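Week 4: Supply, demand and the price of a mango

Okay, so I rushed the elasticity bit last week (sorry!) and a few of you emailed, so let's go again. Say Fledholm Fruit sells 500 trays a week at 20 dollars a tray. Kaj puts the price up a dollar and loses a heap of customers. That's elastic demand, and his revenue drops even though each tray earns more.

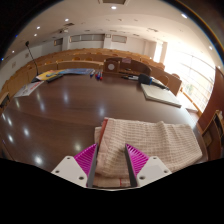
Now try it with insulin, or petrol if you live out past the ring road like I do. People grumble and pay. Remember to use the midpoint formula, or you'll get a different answer going up than coming down!

Reading is chapter 4, plus the box on page 97. Tute swaps go to Bit-na Kong, please, and bring a calculator that isn't your phone.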